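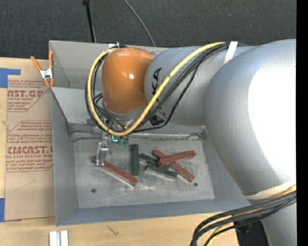

3.2 파지 데이터 수집

학습에 쓸 파지 예제는 실제 로봇에서 직접 모았다. 시뮬레이션 데이터로 초기화한 모델은 막대가 서로 겹친 경우에 성능이 크게 떨어졌고, 앞선 연구(Nadar와 Vilela의 Drunine 데이터)에는 물체가 하나씩 떨어져 놓인 장면만 들어 있었다. 따라서 본 연구에서는 겹침이 있는 배치를 수집 대상의 중심에 두었다.

작업 공간은 목재 상판 위에 놓은 윗면이 열린 금속 상자이며, 상자 가장자리는 스프링 클램프로 물렸다. 로봇은 KUKA 산업용 팔이고 손목 아래에 금속 그리퍼를 달았다. 케이블은 손목 바깥으로 크게 돌려 배선하였다. 이 배선 때문에 손목 회전각을 양쪽 70도로 제한하였으며, 이 범위를 벗어나는 파지 후보는 실행 전에 제외하였다.

대상 물체는 빨간색과 짙은 녹색의 직육면체 막대이다. 그림 3은 막대 여섯 개를 쓴 배치로, 녹색 막대 하나는 따로 떨어져 있고 오른쪽의 네 개는 서로 엇갈려 쌓여 있다. 그리퍼 손가락의 끝은 가장 왼쪽에 있는 빨간 막대의 한쪽 끝 옆에 있다. 이처럼 고립된 막대와 더미가 한 배치에 함께 있으면 같은 색, 같은 모양의 물체에 대해 난도가 다른 예제를 얻을 수 있다.

그림 3. 데이터 수집 작업 공간. 상자 바닥에 빨간색 막대 세 개와 녹색 막대 세 개가 놓여 있다.

한 에피소드는 배치 촬영, 파지 후보 선택, 접근, 손가락 닫기, 들어 올리기, 판정의 순서로 진행된다. 파지 후보는 수집 초기에는 막대 윤곽에서 무작위로 뽑았고, 600회를 모은 뒤부터는 그때까지의 데이터로 학습한 모델이 점수를 매겨 선택하였다. 다만 모델이 선호하는 자세에 예제가 몰리지 않도록 후보의 9%는 계속 무작위로 뽑았다. 성공 여부는 들어 올린 높이에서 손가락 간격을 읽어 자동으로 판정하였다. 두 막대를 동시에 잡은 경우는 간격만으로 구분되지 않아 저장된 영상을 보고 사람이 다시 표시하였다.

막대는 시도가 끝나면 상자 안의 임의 위치에서 놓았다. 이 방식은 사람의 개입 없이 배치를 바꿀 수 있으나, 시간이 지나면 막대가 벽 쪽으로 모이는 경향이 있었다. 벽에 붙은 막대는 손가락이 들어갈 틈이 없어 실패 예제만 늘린다. 이를 줄이기 위해 60회마다 수집을 멈추고 작업자가 막대를 손으로 다시 흩어 놓았다. 재배치 직후의 첫 시도도 다른 시도와 구별하지 않고 데이터에 포함하였다.

상자 바닥의 긁힌 자국과 반사는 따로 처리하지 않았다. 금속 바닥의 밝은 부분이 막대의 모서리로 잘못 검출되는 경우가 있었으며, 이때 생긴 빈 파지는 실패 예제로 그대로 남겨 두었다. 이러한 예제를 제외하고 학습한 결과는 4.3절에서 비교한다.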